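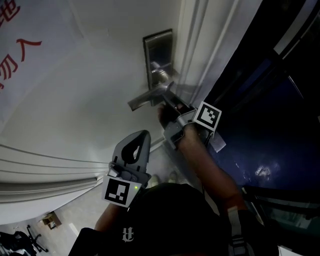

Hand on the lever of a white door with a metal lock plate.

**Storeroom door: how it works now**

8/9/20

The storeroom lock has been changed and so have the rules for using the room. Some of you got a short message on this last week, and several people wrote back with questions the message should have answered. This item replaces it. If you only want the short version, skip to the list.

The old lock went in when Vernance took over the floor, and it had been getting worse since February. The key would go in and turn, but the latch didn't always pull back with it, so people got into the habit of lifting the lever while turning. That works for a while. Then the spindle wears, and one morning the lever goes down and nothing happens. We had that in June with the whole paper order sitting inside, and Rodrigo Garrido spent most of a morning getting the door open.

The new lock is a plain mortise lock from Collado. It takes a normal key, and there is no code and no card. We looked at a keypad and decided against it. The last one we had, on the side entrance, was shared so widely that we ended up changing the code every few weeks, and half the floor was locked out each time.

**Using the handle**

Turn the key all the way, then press the lever down, then pull. Please don't lift the lever. Lifting it does nothing on this lock except strain the spring.

Let the door close at its own speed and keep a hand on the lever until you feel the latch catch. It is a light door and a draft will slam it if the far windows are open. It will also swing shut and stop just short of latching, which looks closed from a few steps away. Give it a push before you walk off.

If the key sticks, take it out and try again. Don't use pliers and don't put oil in the keyhole. Oil collects dust and we'll be back where we were. There is a tube of dry graphite in the top drawer in Room 209, and one small puff is plenty. It should only be needed a couple of times a year. If you find you want it every week, tell us, as that means the lock is out of line and somebody needs to adjust the strike plate.

**Keys**

There are 12 keys. Each one has a tag from Otano with a number on it, and each number is written against a name in the blue binder in Room 209. A replacement costs $22, and the cost goes to the department that lost it. We don't plan to make exceptions to that. The last round of spare keys went missing one at a time over three years and it was never anyone's department.

Please don't:

- lend your key to someone on another floor
- have a copy made at a shop
- leave the key in the lock while you're inside the room
- hang it on the hook by the printer

The hook by the printer has been removed, so the last one should take care of itself.

If you don't have a key and need something from the room, ask in 209. Requests that come in by the end of the morning are filled the same day. Anything larger than one person can carry needs 24 hours' notice, mostly so that we can clear a path to it.

**What goes in the room**

A lot of the trouble with the door came from what was piled behind it. Boxes had been left on the floor close to the entrance, and people were forcing the door against them. That bends hinges, and the lower hinge was already bent when the new lock went in. It has been straightened. It may still need to be replaced.

So the floor just inside the door stays clear from now on. It has been marked with tape. Deliveries go straight onto the shelves on the day they arrive. If there isn't time, leave them in 209 overnight with a note saying who they belong to -- a box with no name on it will be opened.

Shelves are arranged as follows:

- Left side: paper, envelopes, printer supplies
- Back: cleaning supplies, bulbs, batteries
- Right side, upper shelves: event materials, folding signs, table covers
- Right side, lower shelves: heavy items only

Cleaning liquids stay at the back and low down. We found a box of floor cleaner above the envelopes in July. It had leaked, and the envelopes all had to be thrown out.

The room isn't for personal belongings. A pair of skis, a fish tank, and two suitcases are waiting in 209 for their owners. They have been there since the clear-out and we'd like the space back.

**The sign**

Several people asked if the sign is meant seriously. Yes, it is. It's the white paper one taped to the door, with two lines in red, 库房重地 and 非请勿入. For those who don't read it, the sense is that this is a storeroom area and you shouldn't go in without being invited. An English version will go up next to it once we agree on the wording. The current draft is "Storeroom. Please ask before entering." and it's open to comments.

Visitors do try that door. They come along looking for the way through to the glass partition and the corridor behind it, and a lever handle on a plain white door looks as good as any other. If you see someone trying it, point them at the glass. The door they usually want is the dark brown one at the far end of the corridor, with the red paper diamond on it. When you give directions over the phone, mention the red diamond. It's much easier than explaining room numbers.

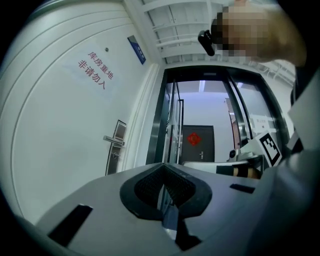

Ctibor Kratochvíl wrote in after the first message to say that a sign and a better lock are fine, but the real problem is that nobody knows what's in the room, so everyone goes in to look. He would like a list kept outside: "I've opened that door for staples and come out ten minutes later with no staples. If I could read a list I wouldn't need the key in the first place."

We think he's right. Pirmin Hauser has started a list and will keep it in the same blue binder as the key numbers, with one page for each side of the room. It will say what is stocked and on which shelf. It won't give exact amounts, which would be out of date by lunch. If you take the last of something, cross it off. If you put something new in, write it down. We'll try this through the end of the year and see if it holds up.

Cayetano Lorente asked if the list could also go on Grininness, where the room bookings are. It could, but someone would have to type it in and keep it current, and so far we don't have a name for that. If you want the job, tell Pirmin.

**Still to do**

The lower hinge needs another look. The light inside the room takes a moment to come on, and a new tube has been ordered. Old keys should be handed in to 209, including the ones you think don't fit anything. The old storeroom key is short with a round head, and it's easy to mistake for the key to the mail cabinet -- bring both if you aren't sure and we'll try them.

Questions about the lock go to Ramiro Vidal. Questions about shelf space go to Pirmin Hauser. Please pick up the skis.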